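Lulero Low Tray, Black

A tray with round ends and a short rim, for people who own a table and would like to keep seeing some of it.

Overview

The Low Tray comes from Cloutier, the small workshop that makes our Lulero line. It was drawn by Hertta Saarela, who had been asked for a bread basket. She came back with a tray, said bread would sit on it perfectly well, and was right. We have sold it ever since and have stopped correcting the old order forms, which still say BASKET in the margin.

Seen from above it is a running track: two straight sides, two half circles, no corners. Corners on a tray are where crumbs go to retire. With these ends a cloth goes all the way around in one pass, and if you are the sort of person who pours crumbs off a tray and over the sink, they leave in a single line from the curved end.

The rim is low on purpose. It stops a pen, a lemon or a teaspoon from rolling onto the floor. It will not stop soup, and we would ask you to stop sending us letters about soup.

What people keep on it

Keys, mostly. We picture oil and vinegar, or two glasses and a carafe, and then customers write in and it's keys, a dead battery and a takeout menu. Fine. The tray has no opinion.

It also does well as:
a landing spot for mail you plan to open
a home for salt, pepper and the hot sauce you said you'd put away
a saucer for a row of small plant pots
a place to put your glasses so that you can find your glasses

Finish and color

Black, matte. In some light the rim goes a little green, and the floor of the tray can look grayer than the rim, or even faintly teal. Customers have asked whether they were sent the wrong color. They were not. We only make the one color, and it behaves this way in every kitchen with a window.

Matte black shows flour and dust. It does not show coffee. Choose your habits accordingly.

Using it on wood and wood-look tabletops

The tray sits flat on its base, with no feet. On a pale table the contrast is sharp and rather handsome, and it has one side effect: once there is a neat dark shape on the table, you start to notice the table. Marks you had lived with for years will suddenly want discussing.

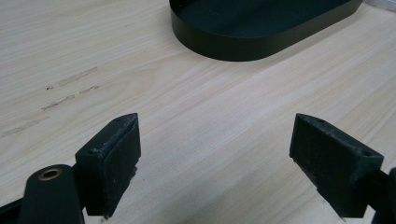 Gray smudges and light scuffs that run with the grain are the easiest to miss and the most annoying once found. Try a damp cloth first, wiping in the direction of the grain, then a drop of dish soap on the same cloth if the mark stays put. Dry the table before the tray goes back. Leave scouring pads out of it, on the table and on the tray both.

To move the tray, lift it. Pushing it across with one finger while you hold a phone in the other hand is how grit gets dragged along underneath. If you know you are a pusher, order the Suvo felt base, which is cut to the same outline and sticks on in less time than it takes to read this paragraph.

Cleaning the tray

Warm water, soft sponge, mild soap, towel. Not for the dishwasher. Harsh Gautam on our returns desk would like that sentence printed larger, but the page template only has one size of text.

Not for the oven, the stovetop or the microwave either. A warm mug is fine. A hot pan belongs on a trivet, and we sell a trivet (see Fokeo Trivet, round).

Customer notes

"Bought it for the hall, and it lasted one day in the hall. It lives on the kitchen table now and holds everything we argue about." — Nathalie Ouellet

"Nice tray. Smaller rim than I thought. I have read the part about soup." — Ghislain Li

"My cat fits in it, badly, and will not be moved. Ordering another for the fruit." — Afroza Biswas

Ordering

Sold singly or as a set of 2. The trays in a set do not nest tightly, but they stack well enough to go in a cupboard, with a sheet of paper between them if you are careful and without one if you are the rest of us.

Returns are accepted for 30 days from delivery, washed please. Shops ordering 5 or more should write to the trade desk before using the cart, which will otherwise charge you for shipping five times and feel no shame about it.

The felt base is sold separately. The next batch of trays leaves Cloutier in September, and back orders ship in the order we received them.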